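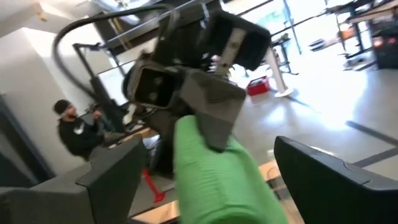 The upper floor at Gremgate is the part of the building most people ask to see, and it has had a gallery page of its own since February. It was built in 1952 as a storage level for Cormier, a firm that sold window fittings, and it has been a shared workroom for long enough that few of us think of it as storage anymore. The best seats are the ones by the window. A man in a black cap and a black hooded sweatshirt has one of them, leaning in over his work with daylight coming in from a bright window, and that is how the room gets used on most mornings. The metal railing with the thin silver bars is the feature visitors remember, along with the pale floor.

The notes below go through the room for anyone who is thinking of taking a place up here or just wants to know how it is laid out. Annick Caron wrote the first version and I have added to it.

The window side
Daylight is good until mid-afternoon. After that you will want a lamp, and you need to bring your own. Seats on this side are not assigned. If you leave a job set up overnight, put your name on it and the date you expect to be done.

The railing
Please don't hang coats or bags on it. It was repainted once, badly, and then stripped back to bare metal, and we would like it to stay that way. Short clamps are fine if you put a piece of cloth under the jaws. Long material should go on the wall rack downstairs - it sticks out past the railing and people walk into it.

The white post
It has a flared round base that spreads out wider than you expect, so watch your feet when you carry something past it. Wereo, who did the floor for us, cut their covering around the base by hand and it took them most of a morning. The post gets wiped down with the walls.

The red crate
A small one with an open top, on the floor next to the post. Small crates like this move around a lot. The rule is that anything left in a crate at the end of the month goes to the swap shelf, so don't use one for parts you care about. If you need a crate for a longer job, take one from the stack by the stairs and tape a label on the short side.

The floor
Light-colored, which helps when you drop a screw. It also shows every mark. Sweep your own area before you leave and use the soft broom, not the stiff one. Spills should be wiped up right away with a damp cloth. The floor cleaner is a Hukero product and it needs to be thinned first; the measuring cup is kept with it under the sink.

Walls and ceiling
Both are white. Do not tape anything to the walls. There is a cork board at the top of the stairs for notices, and old notices come down when the board is full.

Some practical points
The whole building is 3561 square feet over two floors, and the upper one is the smaller of the two. The fire limit upstairs is 59 people, and we have never come close to it. The stairs have a turn halfway up, so measure large items before you bring them. Over 100 pounds has to go up in pieces or stay on the ground floor.

Heat comes on at 7 a.m. and goes off at 6 p.m. in the cold months. You can stay later than that, but wear a sweater. The last person out checks the window latch, turns off the power strips and pulls the stair door shut until it clicks - it doesn't always catch the first time.

Visits are by arrangement with Annick. Leave a note in the box inside the street door with your name, the kind of work you do and a phone number. Mornings are easier for her than evenings.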